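Packaging Processes, Unit 3 – labelling and case packing
Handout, read before the practical

Last time was filling. Now what happens after the closure goes on. Container leaves the capper, gets a label, gets a code, goes in a case. Most lost time on a line is in this bit, not the filler.

Label types
Wet glue – cheap, fast, messy to change over. Still common on glass.
Self-adhesive – reel fed, label peels off the backing at the beak. Easy changeover, costs more per label.
Sleeve – shrunk on with heat or steam. Covers the whole body. 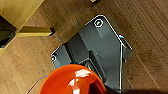 Fig. 1. Bracket, dark grey moulded plastic, with round screw hole.

Speed matching. Label speed has to equal container surface speed. Too slow and it stretches or tears, too fast and you get wrinkles. Worked example: 133 containers a minute, one label each, so 133 labels a minute. Double sided = double it. Write the units in, marks were lost for this in January.

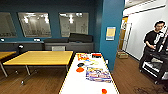

Fig. 2. White table with a printed pack and booklets.

Coding
Inkjet, laser or thermal transfer. Know one advantage of each. Code goes on after the label if its printed on the label face, obvious but people get it wrong.
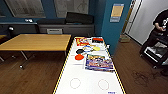 Photo: Jilotance

Case packing
Drop packers, pick and place, wrap-around. Wrap-around folds a flat blank round the load so less board used. See the Barbosa case study, p. 14, only the secton on glue temperature.
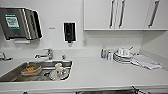 For the practical
Bring the Ditum worksheet, part 2 filled in. Hair tied back, no rings.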